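Last updated August 16, 2018

# Favcombe Gripper Trials: Questions We Get a Lot

Thanks so much for the mail since February – we've read all of it, and the same few things keep coming up, so we've gathered them in one spot.

**Which fingers are you comparing?**

Two sets. The Likton fingers are the soft printed ones with the open cells, and the Dunne fingers are the stiff pads we started out with. Both bolt onto the same gripper body, so swapping them is an easy job once you've done it a couple of times (the first time took us most of a morning!).

**Why cups?**

They're cheap, they're light, and they tip over if you so much as brush them, so a clumsy approach shows up right away. We've logged 844 cup grasps so far, 162 of them with the Dunne pads, and we'd love to even that out a bit.

**Do I need both a wrist camera and a fixed one?**

You can get by with one, but we've grown very fond of having two. The wrist view is lovely for the last few inches, and the fixed view lets you check how the arm is coming in. 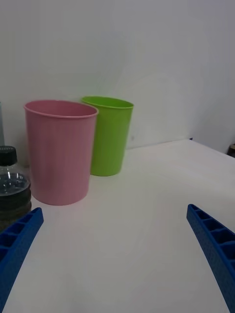
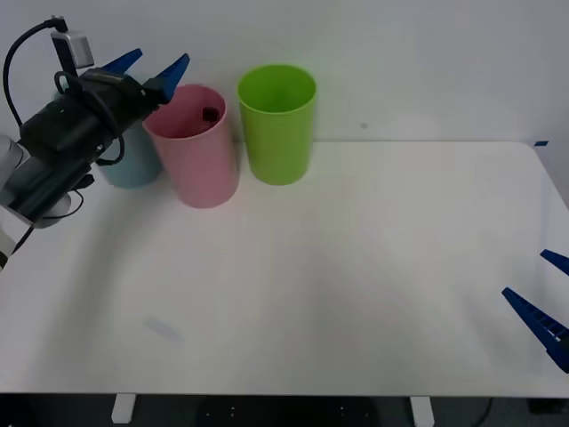

**How often should I recalibrate the cameras?**

Once a week is plenty if nobody has bumped the mounts, plus any time you change fingers. We use a 19-point routine that runs from the Hirkus controller, and it's pretty painless – start it, go get a coffee, and look over the numbers when you're back.

**Can I run my own controller instead of the Hirkus?**

Sure, as long as it lets you cap the closing force. Please start low and work your way up, especially with anything thin-walled.

**Where can I get the settings files?**

Write to us and we'll send the whole bundle, all 73 files, along with our notes on which ones we still use.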